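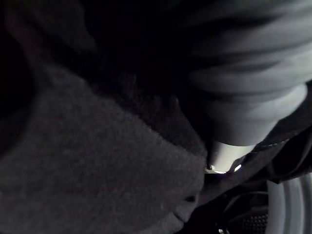 Dundale 冬季徒步 常见问题

2021年1月2日更新。问得最多的先放这儿,没写到的发邮件,晚上统一回。

从哪儿出发?
Dundale 老车站门口,有棵大椴树那边。不是新车站,每次都有人跑错。新站走过来要一刻钟,带大包更慢。

怎么到 Dundale?
坐火车最省事,下车出南口。开车也行,老车站后面那块碎石地可以停,免费,下雪后不铲,自己看着办。大巴只有上午一班下午一班,下午那班到得晚,赶不上集合,建议提前一天到。

路线怎么走?
第一天 Dundale 沿 Yimer 河往上,到 Skilten 住下。第二天上 Dravus 垭口,看完湖原路下来,还住 Skilten。第三天慢慢走,过木桥,看老磨坊,回 Dundale 赶下午的火车。全程40公里,第二天最累,第三天基本是散步。

难不难?
平时能走一整天路的人都没问题。垭口最后一段陡,有铁链可以扶。整条线爬升1,000米,大头都在第二天。怕高的可以停在湖边等,湖边有个避风的石头棚子,风景一点不差,个人觉得比垭口上还好看。

冬天湖面能上去吗?
不能。看着冻实了也不能。河口那一侧水是活的,冰薄。在说一遍,不要上冰。

几月去最好?
看你要什么。12月雪新,人少,天黑得早,下午四点以后就别在外面晃了。想看 Dravus 日出的也选12月,太阳出来得晚,不用半夜爬起来。再往后雪深,要穿雪鞋,我们有得租,鞋码提前报。

多少钱?
三天两晚3,000克朗,含住宿、早晚饭、领队。不含火车、午饭、雪鞋。订金1,000,剩下的到了再付,现金刷卡都行。单人间要加钱,只有两间,先到先得。

能退吗?
出发前两周退全款。两周以内订金不退,可以改期一次。因为天气我们取消的,全退。

饭怎么样?
早饭面包、奶酪、燕麦粥、咖啡。晚饭一锅炖的东西加土豆,管饱。吃素提前说,到了再说就只有土豆了。午饭自己背,Dundale 广场边上的面包店七点开门,肉桂卷先买,卖得快。过了那家店一路上没有能花钱的地方。 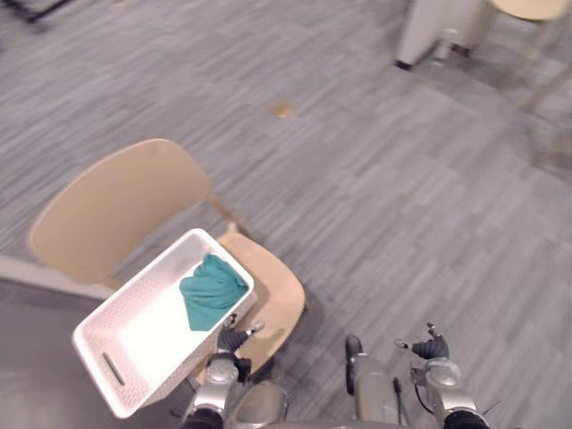

行李怎么办?
大包可以存,Dundale 和 Skilten 两头都能放,路上只背当天要用的。暂存的湿手套、帽子、换下来的衣服别塞回大包里,一捂就是一股味。找个白色塑料篮子装着最好,四壁硬,带提手孔,一块蓝绿色的布揉成团丢进去也只占一头,剩下地方还能放袜子围巾。篮子用完请放回原处,别带到房间里去。贵重东西随身带,存放处不上锁。

穿什么?
分层穿。贴身的要快干,别穿棉。中间抓绒,外面防风防水。帽子、手套两副、墨镜。鞋要过脚踝的,新鞋先在家穿几天,别拿 Yimer 的石头路磨脚。冰爪我们发,不用买。

要带睡袋吗?
不用,有被子。带个睡袋内胆就够。耳塞建议带,多人间总有人打呼。

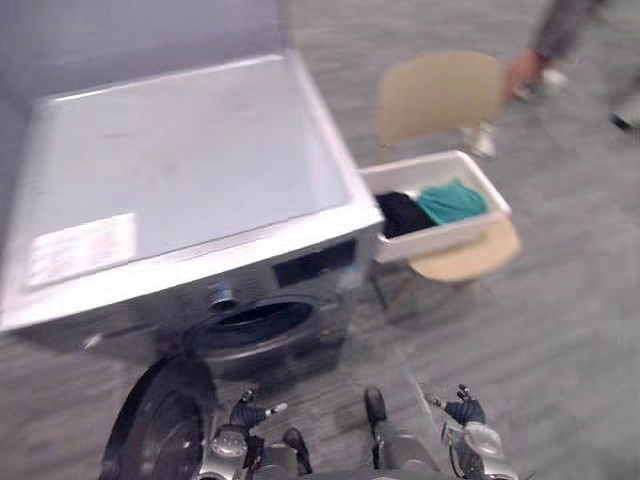 住在 Skilten

房间什么样?
四人间和六人间,上下铺,另有两间单人的。暖气晚上十点调低,早上六点回来。洗手间在走廊尽头。热水够用,洗快点,后面有人排队。

有网吗?
公共厅有,慢。房间里基本没有。手机信号过了木桥就断断续续,到垭口反而又有了。要报平安的,出 Dundale 之前先发一条。

能看到极光吗?
看不到,纬度不够。星星很多,没云的话晚饭后出门往西走几步,绕过柴棚,灯光挡住了,银河挺清楚。穿厚点。

有桑拿吗?
有,河边的小木屋,晚上开。烧热要接近一个钟头,想用的下山就说。泳衣自备,毛巾可以借。

几点关门?
十一点锁大门。晚回来敲左边窗户。
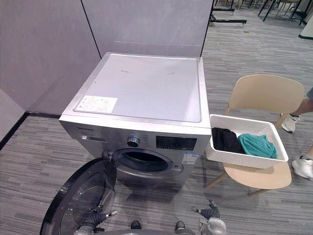
下山以后衣服能洗吗?
第二天从 Dravus 下来,一般下午三点多到 Skilten,先喝汤,再管衣服。泥多的裤子在门口拍一拍、冲一冲。然后机洗:银色滚筒那种,前面开门,衣服从前面放,中间那个圆旋钮选程序,右边黑色的是显示面板。选短程序,长的等不起,后面还有人。防水外套别洗,挂起来晾就行。洗衣粉自己带一小包。洗完马上拿走,占着机器的会被大家念叨一晚上。

带孩子行不行?
十岁以上可以,走过山路的更好。小一点的推荐只走第三天那段,Yimer 河边,平,有木桥有老磨坊,中午还能生火烤香肠。这一段单独报名,集合还是老车站。

狗呢?
可以跟着走,全程牵绳。屋里不行,睡外面的棚子,有干草。怕冷的品种别带了。

下大雪怎么办?
领队前一晚决定。垭口关了就改走下面的林子,一样能到湖的南岸,多绕一点。风太大就在屋里待着,有牌有书。改路线不退差价。

要买保险吗?
要。包含山地救援的那种,出发前给我们看保单,手机截图也行。没有不让上垭口,不商量。

怎么报名?
发邮件,写清楚:日期、几个人、鞋码、吃不吃肉、单人间要不要。收到回信再付订金,别先打款,对不上账很麻烦。回信一般两天内,没收到先翻翻垃圾邮箱,还没有就再发一遍。

回程火车赶得上吗?
赶得上,第三天两点前到老车站。火车从新车站开,别做在老站等。最后一班傍晚走,误了就只能在 Dundale 再住一晚,广场后面有两家小旅馆,冬天一般有空房。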